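Skekville Guest House – House Meeting
Minutes, 15 Dec 2022
Held in the front sitting room. The chair, the secretary, the room care lead and both floor representatives were present. Apologies were received from the Stovbridge representative.

1. Minutes of the November meeting
Approved with one correction. The laundry invoice is number 3179, not 3197 as written.

2. Matters arising
The back door lock has been replaced. The dryer is still making a noise and Talpur will be asked to look at it again before the end of the month. The secretary has the old receipt.

3. Items left on beds
The room care lead reported that small things are still being put down on the beds during changeover and then forgotten, mostly bags and wrappings. The bed with the green-and-white checkered sheet was discussed. The meeting looked at what was on it and went through what should be kept and what should go.

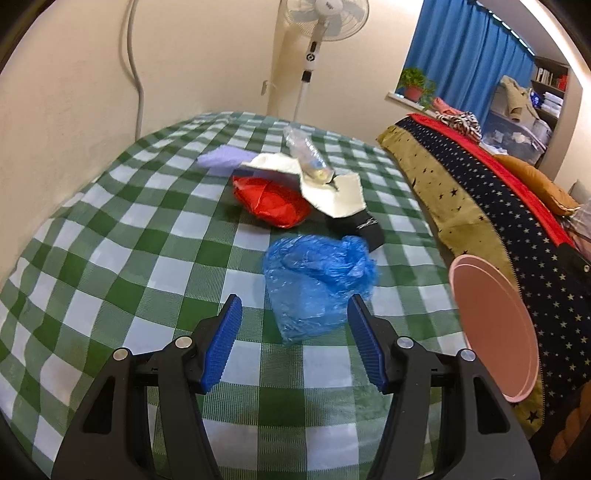 Checkered bed, with the quilt rolled to the side and the fan behind.

The clear bottle goes to recycling. The pink plate goes back to the kitchen and is to be washed whether it has been used or not. The lavender cloth stays with the room until someone claims it. One representative asked if the black item with the clip could be somebody's pouch. It was agreed to put it in the lost property drawer with a label and leave it there for 4 weeks.

The quilt with the star fabrics was also raised. It takes up a good part of the bed when rolled, and the upstairs representative would like it kept in the hall closet between stays. The room care lead would prefer it left in the room – guests do ask for an extra cover in winter. Agreed to leave it in the room for now, folded flat on the shelf. The orange-tan pillow stays on the bed.

The fan is not needed at this time of year. It can stay where it is if there is no space in the closet.

4. Plastic bags
There was a longer discussion about the bags. Several members felt that any bag in one piece should be folded and kept for the kitchen drawer. Others pointed out that the drawer no longer closes. The secretary noted that we bought a box of 4000 liners from Clutent and have hardly started it, so there is no need to save every bag that comes into the house.

It was agreed that bags are to be opened and checked before they are thrown out. The clear one on the checkered bed has a small blue thing and a small pink thing inside. The white one with the green leaf sprigs has a torn flap and is not worth keeping. The red and the blue ones can be flattened and used for wet shoes if they have no holes. The dark cloth with the white threads sticking out goes in the mending basket, and if it can't be mended it will be cut up for dusters.
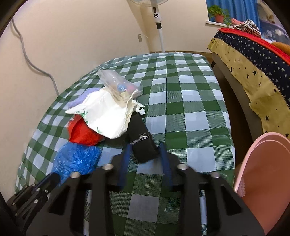
5. Spending
The secretary read out the balance of the house account, which stands at $1944. The Clutent bill has been paid. A request for a second mattress cover for the checkered bed was approved, to be bought in Stovbridge if the price is no higher than last time.

6. Any other business
The downstairs representative asked that the sitting room radiator be bled. The chair will do it.
The spare key for the linen closet is missing. Members are asked to check their coat pockets.

Next meeting to be set by the secretary after the holidays. The meeting closed after item 6.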